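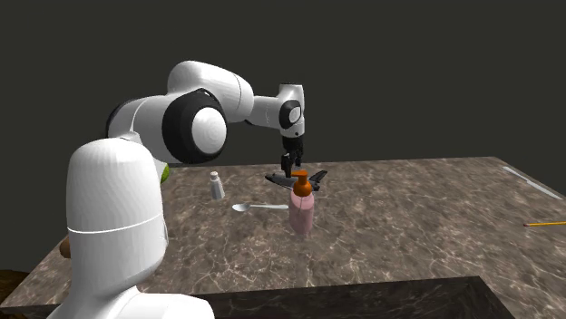
The used-car lot on the edge of Skonum sells mostly three-row SUVs, and its owner has spent the past year buying them back from the families who bought them new. She started as a parts clerk at a dealership in Limoten and opened her own place with 4 vehicles. We talked in her office about trade-ins, and she began with the seats. "People look at leather first," she said. "I look at the third row, because that's where the juice goes." For wear she has a simple rule, and she explained it by pointing to the picture that runs with this interview, the white arm with black-ringed joints reaching over a marble-patterned tabletop. "Look at the joints on that. A car is the same to me. Hinges, seat tracks, tailgate struts. I check whatever bends."

She does not think mileage tells a buyer very much on its own. A vehicle that spent its life on the highway can be in better shape than one that did short trips to school and back. "I had one come in from Nkuna last July with 354 service entries, counting every top-off and tire rotation," she said. "The owner kept it all in a binder. I paid more for that car than I planned to, and I'd do it again."

Most sellers, in her experience, ask too much because they add up the options. Heated seats and navigation cost plenty when the car is new — they bring back a lot less later. She remembers a man who wanted an extra $3,000 for a towing package he had never used. "I told him the hitch was nice. I didn't tell him it was worth $3,000."

Her advice for anyone trading in a family car is short. Bring both keys. Empty the glove box. Fix a burned-out bulb, but leave the dents alone, as a dealer can usually get them done cheaper. She also asks sellers to clear their phones and home addresses from the car's system, and says most forget.

On the buying side, she tells people to fold every seat down and back up again, 2 times if it sticks. They should try the rear camera in daylight and then in the shade. She lets buyers take a car to their own mechanic, and many of them use Drollico, the repair shop across the road. "They find things I missed," she said. "Then I fix it or I take it off the price."

She has no plans for a second lot. The next job is repaving the first one.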